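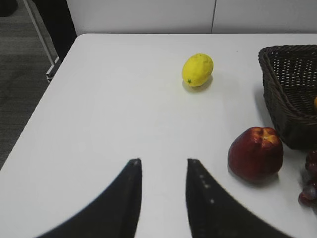 *Citron jaune posé sur la table de tri, panier tressé brun foncé à droite.*

# Trier et ranger un lot de citrons dans un panier tressé

La méthode concerne les citrons jaunes achetés en vrac ou en filet, destinés à être consommés en plusieurs fois. Elle vaut aussi pour les citrons verts, avec une durée de conservation à température ambiante un peu plus courte. Elle a été rédigée pour un lot de 36 fruits, mais s'applique sans changement à un lot plus petit.

## Matériel

- une table à plateau clair et lisse, dégagée sur une largeur de bras ;
- un panier tressé rectangulaire, de préférence à bords évasés ;
- un torchon en coton fin ou une feuille de papier absorbant ;
- une brosse à légumes à poils souples ;
- des sachets à fermeture zippée, format moyen ;
- un couteau d'office et une râpe fine, pour les fruits à traiter le jour même ;
- un crayon et du ruban de masquage.

Le plateau blanc n'est pas indispensable. Il facilite toutefois l'examen : une tache brune, un point de moisissure ou une trace de jus se repère plus vite que sur du bois veiné. Sur une table foncée, étendre un drap blanc plié en deux.

## 1. Préparer la table

Nettoyer le plateau à l'eau tiède savonneuse, rincer, essuyer. Ne pas utiliser d'eau de Javel juste avant le tri. Si le plateau est en marbre ou en pierre calcaire, le protéger : le jus de citron attaque ces matériaux en quelques minutes et laisse une marque mate qui ne part pas au lavage.

Placer le panier du côté de la main dominante, près du bord. Le lot à trier se place du côté opposé. La zone centrale reste libre et sert à l'examen, un fruit à la fois.

L'éclairage compte davantage que la couleur de la table. Une lumière diffuse venant d'en haut convient. Une lampe trop directe crée des reflets sur l'écorce et masque les zones ramollies, dont le seul signe visible est souvent une légère perte de brillance.

## 2. Examiner chaque fruit

Poser le citron au centre, sur le flanc. Procéder dans cet ordre :

1. **Extrémité du pédoncule.** Un reste vert ou brun clair est normal. Un creux noir, humide ou entouré d'un anneau grisâtre conduit à écarter le fruit.
2. **Écorce.** Faire tourner le fruit d'un tour complet. Les bosses et les pores sont sans importance. Les cicatrices beiges et sèches, laissées par le frottement des branches, ne concernent que la surface.
3. **Fermeté.** Presser entre le pouce et l'index, sans forcer. L'écorce doit céder légèrement puis revenir. Un fruit dur comme du bois est souvent déshydraté ou pourvu d'une peau très épaisse ; un fruit qui garde l'empreinte du doigt est à utiliser le jour même ou à jeter, selon l'odeur.
4. **Poids.** À taille égale, le fruit le plus lourd contient le plus de jus. On compare en prenant un citron dans chaque main.
5. **Odeur.** Une note fermentée ou de cave, même faible, suffit à écarter le fruit.

Répartir ensuite en trois groupes : panier, réfrigérateur, usage immédiat. Les fruits moisis vont directement à la poubelle et ne doivent pas toucher la table. En cas de contact, essuyer la zone et se laver les mains avant de reprendre.

### Cas des fruits verdâtres

Un citron jaune qui porte encore une zone verte n'est pas forcément immature. La couleur dépend en partie des températures nocturnes avant la récolte. Laisser ces fruits dans le panier, zone verte vers le haut, et vérifier leur évolution tous les 2 jours. Un fruit mou et encore vert est à écarter.

## 3. Laver, ou ne pas laver

Un citron stocké humide moisit plus vite. Les fruits destinés au panier ne se lavent donc pas au moment du tri ; on les lave à l'usage. Ceux du groupe « usage immédiat » se passent sous l'eau tiède, puis à la brosse souple, pendant une dizaine de secondes par fruit.

Pour le zeste, choisir des citrons non traités après récolte. La mention figure sur l'étiquette du filet. Le brossage à l'eau chaude retire une partie de la cire mais ne rend pas comestible l'écorce d'un fruit traité.

## 4. Garnir le panier

Vérifier d'abord le tressage à la main, à l'intérieur : un brin cassé perce l'écorce et provoque une moisissure localisée. Couper les brins qui dépassent au ras, avec une pince coupante. Dépoussiérer au pinceau sec. Un panier en fibre naturelle ne se trempe pas ; un chiffon à peine humide suffit, suivi d'un séchage complet de 12 heures dans une pièce aérée.

Tapisser le fond avec le torchon, sans le faire remonter sur les parois — l'air doit continuer à passer entre les brins. Disposer les citrons en une seule couche, sur le flanc, pédoncules orientés du même côté. Cette orientation permet de contrôler l'ensemble d'un coup d'œil, sans rien déplacer.

Une deuxième couche est tolérée si elle est consommée en premier. Au-delà, les fruits du dessous s'aplatissent à leur point de contact.

Un panier à parois inclinées présente un inconvénient : les fruits du pourtour roulent vers le centre dès qu'on en retire un. Caler avec un bourrelet de papier, ou reformer la couche après chaque prélèvement.

## 5. Emplacement et durée

| Mode | Préparation | Durée indicative |
|---|---|---|
| Panier, pièce fraîche | fruit sec, non lavé | une semaine, parfois davantage |
| Réfrigérateur, sachet fermé | fruit sec, air chassé | trois à quatre semaines |
| Citron entamé, réfrigérateur | coupe recouverte | trois à quatre jours |
| Jus congelé en bac | versé par cuillerées | trois à quatre mois |

Tenir le panier à l'écart du four, du radiateur et du soleil direct. Éviter le voisinage des pommes et des bananes mûres, qui dégagent de l'éthylène. En décembre, une pièce peu chauffée donne de meilleurs résultats que la cuisine.

Pour le réfrigérateur, ne pas dépasser six fruits par sachet. Chasser l'air, fermer, noter la date sur un morceau de ruban de masquage. Placer dans le bac à légumes.

## 6. Contrôle du panier

Passer en revue le panier tous les 2 jours. Retirer tout fruit dont l'écorce se ride ou s'assombrit. Un citron simplement ridé reste bon pour le jus ; on le roule sous la paume, sur la table, en appuyant, avant de le couper.

Si un fruit a moisi au contact d'un autre :

- jeter le fruit atteint, sans le secouer, en le saisissant avec du papier ;
- laver et sécher soigneusement les fruits voisins, puis les utiliser dans la journée ;
- changer le torchon ;
- brosser le fond du panier à sec, dehors, et laisser aérer.

Ne pas couper la partie moisie pour récupérer le reste.

## 7. Traiter le groupe « usage immédiat »

Zester avant de presser. L'inverse est possible mais nettement moins commode, l'écorce n'étant plus tendue. S'arrêter dès l'apparition de la partie blanche, qui est amère. Le zeste se congèle à plat dans un sachet et se prélève encore gelé.

Couper ensuite le fruit en travers, presser, filtrer si nécessaire. Essuyer la table sans attendre, y compris sous le panier : le jus s'y glisse et colle la fibre au plateau.

## Remarques

La répartition en trois groupes vient d'une fiche de Torbjørn Isaksson, qui rangeait d'abord les fruits par calibre. Le calibre a été abandonné dans la présente version. Il allongeait le tri et ne changeait rien à la conservation.

Les paniers en fibre plastique tressée se lavent à grande eau et se choisissent volontiers pour un garde-manger humide. Le torchon de fond y reste utile — il absorbe la condensation que la fibre naturelle laisserait s'évaporer. Le laver à 60 °C entre deux lots, sans assouplissant.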